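세탁실 운영 스태프 모집 (Kukau 공유 세탁실)
등록일 2025-06-24 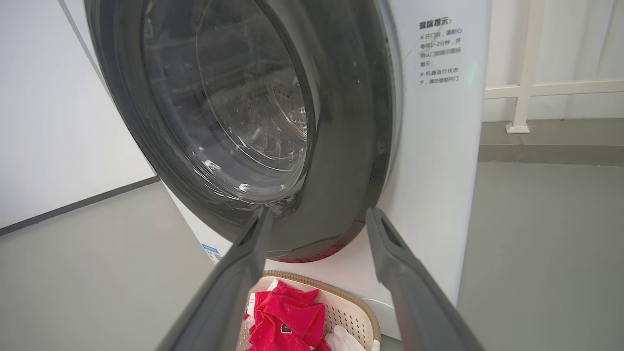 세탁실의 드럼세탁기. 문 옆에 문 열기 전 주의사항(중국어)이 붙어 있음.

Ulwood에서 운영하는 Kukau 공유 세탁실에서 함께 일할 운영 스태프를 모집합니다. 세탁기와 건조기 관리, 이용자 안내, 세탁 대행 물량 처리가 주된 업무입니다. 세탁소나 빨래방 근무 경험이 없어도 지원할 수 있으며, 입사 후 교육 기간 동안 기존 근무자와 같은 조에서 일합니다.

1. 모집 개요

모집 부문: 세탁실 운영 스태프
모집 인원: 7명 (오전조 4명, 오후조 3명)
고용 형태: 계약직 1년, 평가 후 재계약 가능
수습 기간: 90일 (수습 기간 급여 동일)
근무지: Kukau 레지던스 1층 공유 세탁실
채용 시 마감

Kukau 레지던스는 총 619세대이며, 입주자 중 유학생과 외국인 근로자의 비율이 높습니다. 세대 안에 세탁기가 없는 방이 많아 저녁 시간과 휴일에 이용자가 몰립니다.

2. 주요 업무

가. 기기 관리
- 세탁기 문 유리와 고무 패킹 닦기. 패킹 아래쪽 접힌 부분에 물때와 보풀이 끼기 쉬우므로 손으로 젖혀서 안쪽까지 닦습니다.
- 드럼 안 잔여물 확인. 동전, 머리핀, 단추가 자주 나옵니다.
- 세제 투입구 분리 세척, 배수 필터 청소
- 건조기 먼지망 비우기
- 패킹의 얼룩, 마모, 누수 여부를 점검표에 기록하고 이상이 있으면 시설 담당에게 전달

패킹 얼룩에 염소계 표백제를 임의로 사용하지 않습니다. 세제와 약품은 세탁실에 비치된 것만 쓰며, 사용법은 교육 때 안내합니다.

나. 이용자 안내
- 기기 사용법, 코스 선택, 요금 결제 안내
- 문이 열리지 않는다는 문의 응대. 세탁이 끝난 뒤 1~2분 정도 기다리고 문 잠금 표시등이 꺼졌는지 확인한 다음 열도록 안내합니다. 작동 중인 기기의 문은 이용자가 요청해도 억지로 열지 않습니다.
- 종료 후 오래 방치된 세탁물을 보관 바구니로 옮기고 기록
- 분실물 접수와 보관
- 떨어지거나 글씨가 흐려진 안내문 교체

다. 세탁 대행
- 접수된 세탁물의 무게 측정, 색상과 소재별 분류
- 세탁, 건조, 개기, 포장, 이름표 부착
- 침구류와 커튼 세탁. 젖은 이불을 옮기는 작업이 있습니다.

라. 기타
- 세탁실 바닥, 접이대, 창고 청소
- 세제와 비닐 포장재 재고 확인 및 발주 요청

3. 근무 조건

오전조: 07:00~15:00
오후조: 14:00~22:00
휴게시간: 1시간 (근무 중 교대로 사용)
근무일: 주 5일, 교대표에 따라 휴일 근무 있음
급여: 면접 시 협의, 4대 보험 가입
식대: 별도 지급
유니폼과 미끄럼 방지 신발, 고무장갑 지급
교대표는 전월 말에 공지합니다. 조 변경은 본인이 요청하고 상대 조에 희망자가 있을 때 가능합니다.

성수기는 2월입니다. 새 학기를 앞두고 입주와 퇴거가 겹쳐 침구 세탁 물량이 크게 늘어납니다. 이 기간에는 연차 사용이 제한될 수 있고, 연장 근무가 생기면 수당을 지급합니다.

4. 지원 자격

- 만 18세 이상, 성별 무관
- 서서 일하는 데 무리가 없고 젖은 세탁물을 들어 옮길 수 있는 분
- 세제나 섬유 먼지에 심한 알레르기가 없는 분
- 한국어로 기본적인 응대와 점검표 작성이 가능한 분
- 외국인은 해당 업종 취업이 가능한 체류 자격 소지자

우대 사항
- 중국어로 간단한 대화와 안내문 읽기가 가능한 분
- 세탁소, 호텔 린넨실, 빨래방 근무 경험자
- 세탁기나 건조기 유지 보수 경험자
- 인근 거주자

중국어 가능자는 오후조에 우선 배치합니다. 기존 안내문을 한국어와 맞춰 보고, 새로 붙일 문구를 정리하는 일을 함께 맡습니다. 번역 시험은 없으며 면접 때 짧게 대화해 봅니다.

5. 교육 내용

입사 첫 주에는 오전조 시간에 맞춰 교육을 받습니다. 오후조 지원자도 같습니다.

1일차: 안전 교육, 전원과 급수 밸브 위치, 누수 시 조치
2일차: 세탁기 청소와 점검표 작성
3일차: 건조기 먼지망 청소, 과열 알림 대응
4일차: 세탁물 분류, 섬유 표시 기호 읽기, 개기와 포장
5일차: 이용자 응대, 결제 오류와 환불 접수

교육 기간도 근무 시간으로 인정합니다. 환불 승인은 사무실에서 처리하므로 스태프는 접수만 합니다.

6. 전형 절차

서류 접수 → 개별 연락 → 면접 및 세탁실 견학 → 결과 통보 → 입사

면접은 50분 정도 진행하며 이 중 절반은 세탁실을 둘러보는 시간입니다. 바닥에 물기가 있을 수 있으니 굽이 낮은 신발을 신고 오시기 바랍니다. 불합격자에게도 문자로 결과를 알려 드립니다.

7. 제출 서류

- 이력서 1부 (자유 양식, 연락 가능한 번호 기재)
- 간단한 자기소개 (반 장 이내, 생략 가능)
- 희망 근무조와 입사 가능일
- 외국인등록증 사본 (해당자에 한하며 면접 당일 지참)

8. 접수 방법

- Kukau 레지던스 관리사무실 방문 접수 (평일 10:00~17:00)
- Ulwood 홈페이지 채용 게시판에서 온라인 접수

온라인 접수 시 제목에 "세탁실 스태프 / 희망 근무조"를 적어 주십시오. 오전조와 오후조 중 어느 쪽이든 가능한 분은 "무관"으로 표시하면 됩니다.

9. 유의 사항

- 제출한 서류는 반환하지 않으며 채용 절차가 끝나면 폐기합니다.
- 기재 내용이 사실과 다를 경우 채용이 취소될 수 있습니다.
- 세탁실 이용자용 전화로는 채용 문의를 받지 않습니다. 관리사무실이나 채용 게시판 문의란을 이용해 주십시오.

Ulwood 시설운영팀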